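Ticket: Left and right grippers disagree about where the mug is
Project: Litavus
Component: hand-held gripper pair, pose tracking
Status: Open (was Closed, was Open)
Opened: 2022-08-19

Summary

Two hand-held grippers, one mug, two opinions. When the left gripper is on the mug and the right one is looking at it, the relative pose between the two jumps by as much as 22 mm with neither wrist doing anything to deserve it. Expected: under 4 mm, which is what we put in the spec back in May when we were young.

Setup

Left unit: Noner fingers, curved, black, firmware 21.
Right unit: Su fingers, soft, same firmware, allegedly same calibration.
Recorder: Darkon, default settings.
Target: one ceramic mug from the kitchen. It has been in enough trials now that it ought to be listed as equipment.

Steps to reproduce

1. Start Darkon. Wait for both units to report ready.
2. Pick up the mug with the left gripper, handle clear of the fingers.
3. Hold the right gripper upright, fingers open, marker cube unobstructed.
4. Bring the right gripper in toward the mug, slowly, as if you had all day.
5. Watch the relative pose plot. At some point it takes a little hop sideways and then carries on as though you imagined it.

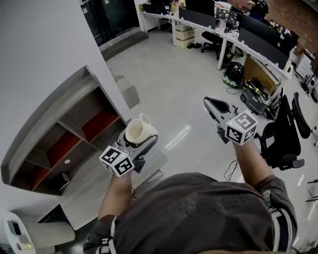
Left on the mug, right open, ready for step 4.

What I tried

Swapped the fingers over, Noner on the right and Su on the left. The jump stayed with the right unit. I had been hoping to blame the soft fingers and close this before lunch, so that was a disappointment to me personally.

Swapped the cables. No change. One of them is slightly nicer to use than the other and I have kept it.

Turned off the marker cubes as a pose source and ran on each unit's own tracking. The jump went away and was replaced by a slow drift, which looks much better on the plot and is worse in every other respect. Turned the cubes back on.

Reran the calibration on both. The tool reported success both times. It also reported success when I ran it with a lens cap on, so I've opened a separate ticket about that and will not be discussing it further here.

Recorded a long one, 1,016 frames, with the right gripper aimed at the left from various angles. Went through the log by hand. The jump lines up with frames where the tracker changes its mind about which face of the cube it's reading. Going by the log, face-on views are fine. Trouble starts when two faces share the job at a shallow angle.

Tried a different room light setting. The ceiling here is mostly fluorescent tubes and I had a theory about flicker. It was a good theory. Changing the exposure to suit the tubes made the picture look nicer and the numbers exactly as bad.

Closed the ticket at this point with "marker face ambiguity, known limitation". Reopened it after lunch when it became clear that I was the person who would have to live with the known limitation.

Comparison so far

Noner fingers: better hold on anything with a curved side. They block less of the cube in most grasps.
Su fingers: kinder to the mug, and my preference for handles. They flex when loaded, so don't use fingertip position as your ground truth unless you enjoy writing tickets.
Neither is the cause of this fault. I'd still like to finish the finger comparison, but there's no point scoring grasps while the thing doing the scoring has a twitch.

View from a gripper camera with the other unit holding the mug, attached for whoever picks up the tracking side:

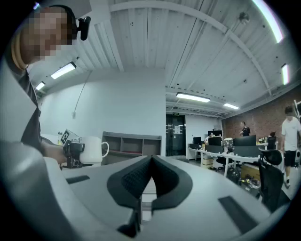

Comment from Darkon support: Thanks for the detailed log. Could you check whether both units are loading the same cube geometry file? Older recorder profiles keep a separate copy for the right-hand unit, and calibration won't overwrite it. If the offsets between faces differ, you would see a step each time the tracker moves from one face to the next. Please send both files if you can.

Reply

Checked. They are not the same file. The left has the current geometry and the right has one from May, with the cube edge length a bit short and a comment at the top reading "temporary".

Copied the left file over the right. First three runs are clean, nothing over the spec. The fourth had one hop, smaller than before, near the end of the approach. So either there's a second cause or I nudged something, and I'm in no position to rule out the nudge.

Leaving this open. Still to do: repeat with the fingers in their original places, delete every file with "temporary" in it, and return the mug.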